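The open afternoon at Malholm was sold to us as a chance to see household robots learning ordinary jobs. Grellwood, which runs the site, had put on sandwiches and a bus from the station. I went along because I had read the Cultitport announcement in April, the one that promised a helper for the kitchen within 2 years, and I wanted to see how far along things were.

Not very, was my impression by the time the bus went home.

We were split into groups of eight. Ours was led by Hsin-yi Ko, who manages the practice rooms and was the only person all day to answer a question without glancing at someone from marketing first. She told us straight off that the arm we had come to see was locked out. It had faulted that morning on a cupboard door. The software, called Calado, had decided the door was fully open when it was still moving, and the arm kept on pushing. The force limit should have stopped it. It didn't, and a technician had to hit the emergency stop from across the room.

To her credit she didn't dress this up. The brochure in my bag did, though. It described door opening as a “solved skill”, and I read that line out to the group, which didn't make me popular with the fellow from Grellwood at the back.

So we got the hand-held version instead. A person works the gripper by hand on the same sort of job, and the recordings go to the people who train Calado. It's slow, fiddly work and I could have watched it all afternoon.
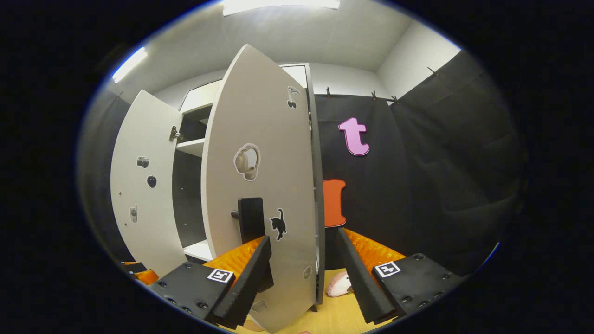

Visit report and photo: members' outings page, filed under Malholm

The practice cabinet is white, with stickers on its doors – headphones and a black cat on the big one – and black curtain hung behind it. The two black fingers go either side of the door's lower edge, with ridged orange pads behind them. I asked whether all those stickers might be teaching the software to recognise a cat instead of a door. Hsin-yi said it was a fair question and that they change the rooms about for that reason. Whether they change them enough, she couldn't say.

My bigger worry was the floor. There was a pink and white plush toy down there, partly hidden by the door, and I thought straight away of my grandson, who is never more than an arm's length from whatever cupboard you're trying to open. A person holding a gripper can see a kid coming. What does the arm do? The answer was that it slows down when its sensors pick up someone close by. I pointed out that it was also meant to stop when it pushed too hard, and had not done so at breakfast time.

The fault log was up on a monitor in the corridor, and I'll give them a tick for leaving it there. It showed 5 stops on door jobs since the last software update. Grellwood's man said that was out of 2000 attempts and sounded pleased about it. I open my pantry a dozen times before lunch, so you can do that sum yourself. He also said none of the five had caused an injury, which is good to hear, but the rooms are kept clear of people while the arm is running.

No one could tell us why the force limit had failed. Hsin-yi thought it might be a setting lost in the update and said the arm would stay locked out until they had found it. The marketing fellow thought it would be back on for the next group. I know which of them I'd believe.

The sandwiches were egg or ham and the bus back left at ten past four. If you're going, wear a jumper, as the corridor is freezing, and ask to see the log.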